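Broma (band)

Broma is a pop and cumbia group formed in the city of Ollmont. The band is led by singer and accordion player Musyoka Wanyama, who writes most of its songs. Its music combines cumbia rhythms with synthesizers and Swahili and Spanish lyrics.

History

Wanyama started the group as a duo with the percussionist Priedītis. The two played at weddings and street fairs before recording a first EP, Kitchen Songs, in a rented apartment. The vocals were recorded in the kitchen, and the title track is built on a rhythm tapped out on a cutting board.

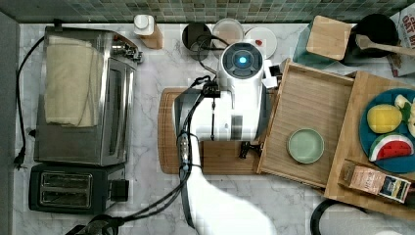 A kitchen counter with a wooden cutting board, a toaster oven and a two-slot toaster.

The EP was followed by the album Jivow, which has 2 discs and a running time of 82 minutes. Reviewers praised the accordion parts but found the second disc too long. A shortened version, without the instrumental tracks, was released in November of the same year and lasts 60 minutes. It is the version the band plays from at concerts.

Tours

The Jivow tour began in Ollmont and ended there on 15/02/2026. Bass and keyboards were handled by hired musicians, who did not become members. The closing concert included all of Kitchen Songs, played in its original order.

Musical style

Most Broma songs are in a medium tempo, with the accordion carrying the melody. Wanyama sings the verses in Swahili and the choruses in Spanish. Priedītis plays congas and guacharaca on the recordings and uses a drum machine on stage.

Discography

Kitchen Songs (EP)
Jivow (double album)
Jivow: Short Version

See also

Cumbia
Music of Ollmont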